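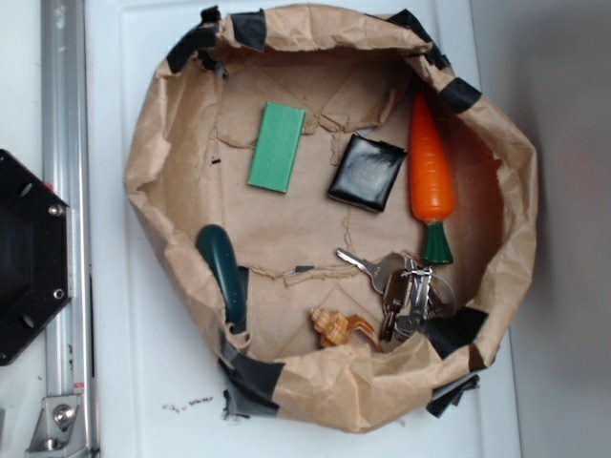 Página 1 de 2

Inicio | Temas | Hogar | Residuos y reciclaje | Entrar

¿Se puede tirar al contenedor de papel una bolsa de papel con cinta adhesiva?

Kavitha Nair
20/06/2022

Hola. En casa se nos acumulan las bolsas de papel marrón de la compra. Las reutilizamos hasta que no dan más de sí: para guardar patatas, para forrar cajones, dobladas por el borde para dejar cosas pequeñas encima de la mesa. Cuando se rajan las arreglo con cinta negra y siguen un tiempo más.

Mi duda es qué hago con ellas al final. Siempre las he echado al contenedor azul con la cinta puesta. Una vecina me dice que así estropeo todo el lote y que tendría que ir a la basura normal. Mi cuñado dice lo contrario, que en la planta lo separan todo y que da igual. He mirado en la web del ayuntamiento y pone "papel limpio y seco", nada más.

También quiero saber si pasa lo mismo con las manchadas de grasa (las de la panadería, sobre todo) y con las que llevan asa de cordel. Tengo un montón esperando en el lavadero y me gustaría quitármelas de encima esta semana. Gracias.

Rosaleda_norte
Respuesta más votada

Trabajé varios años en una nave de clasificación de papel, así que te cuento cómo se hacía allí. En otros sitios puede cambiar algún detalle.

La cinta no estropea un lote. El papel se mete en una cuba grande con agua, que llamábamos púlper, y se remueve hasta que se deshace en fibras. La cinta de plástico no se deshace, sale por la criba con las grapas, las ventanillas de los sobres y lo demás. Eso se llama rechazo y la fábrica tiene que pagar por llevárselo. Un poco de cinta no importa. Si son muchas bolsas con mucha cinta, lo correcto es quitar lo que salga fácil.

Lo que yo hago en casa: tiro de la cinta, y si se lleva un trozo de papel pegado, ese trozo va al resto. Si está tan pegada que habría que romper media bolsa, corto esa parte con tijeras y el resto va al azul. No se tarda nada.

La cinta de tela es peor que la de embalar. Lleva un tejido que se enreda en la maquinaria y mucho más adhesivo. Esa sí la quitaría siempre. La aislante de electricista tampoco debe ir, es plástico que estira y suele salir entera si la levantas por una punta. La de papel (la de pintor) en trozos pequeños no da problemas, aunque el adhesivo no se disuelve del todo.

Grasa: es lo que más daño hace. El aceite no se separa bien de la fibra y deja manchas en el papel nuevo. Una mancha pequeña se recorta. Si el fondo está empapado, la bolsa va al contenedor orgánico, siempre que no tenga cinta ni ventanilla de plástico. Mira antes si tu municipio admite papel sucio en el orgánico, porque hay alguno que no.

Asas: las de papel retorcido se dejan. Las de cordel sintético se quitan. Para distinguirlas, deshaz la punta con los dedos. El papel se abre en una tira plana, el cordel se abre en hilos.

Y vacíalas antes. En la cinta de triaje aparecían monedas, mecheros, llaves y de todo, y nada de eso volvía a su dueño.

marcial_t

Yo lo echo todo junto y nunca me han dicho nada. Si pagamos una tasa es para que lo separen ellos.

Huerta del Alto

Otra salida si tienes patio o huerto. Las bolsas marrones sin tinta brillante sirven de acolchado: se abren, se ponen planas sobre la tierra, se mojan bien y se tapan con paja o con hojas. En febrero puse así dos bancales y a estas alturas queda poco papel a la vista. Ahí la cinta hay que quitarla toda, hasta el último trozo, porque el plástico se queda en la tierra y cada vez que cavas vuelve a salir.

También van al compost, rotas en tiras. Mi compostera es una Troltum de 300 litros y admite bastante papel si se mezcla con restos verdes. Si metes las bolsas enteras se apelmazan y tardan mucho más.

Para alargarles la vida sin cinta puedes usar engrudo, harina y agua calentadas hasta que espesa. Se pega un parche de otra bolsa por dentro y se deja secar con un peso encima. Aguanta menos que la cinta y con humedad se suelta, pero luego la bolsa va al azul entera.

En la tienda Rallis de mi barrio recogen bolsas limpias para volver a usarlas. Con parches o cinta no las quieren.

Comentarios (5)

Kavitha Nair: Gracias a todos. Me quedo con lo de las tijeras. He probado lo de deshacer la punta del asa y las mías son casi todas de papel.

tomillo: ¿Y los tiques de compra que se quedan dentro?

Rosaleda_norte: Al resto. La mayoría son de papel térmico y no conviene mezclarlos.

marcial_t: Pues yo también echo los tiques.

pilar.gm: En mi pueblo, de 800 habitantes, el orgánico no admite papel con grasa. Hay que preguntar en cada sitio. A mí me lo aclararon por teléfono en el ayuntamiento.

Ver página siguiente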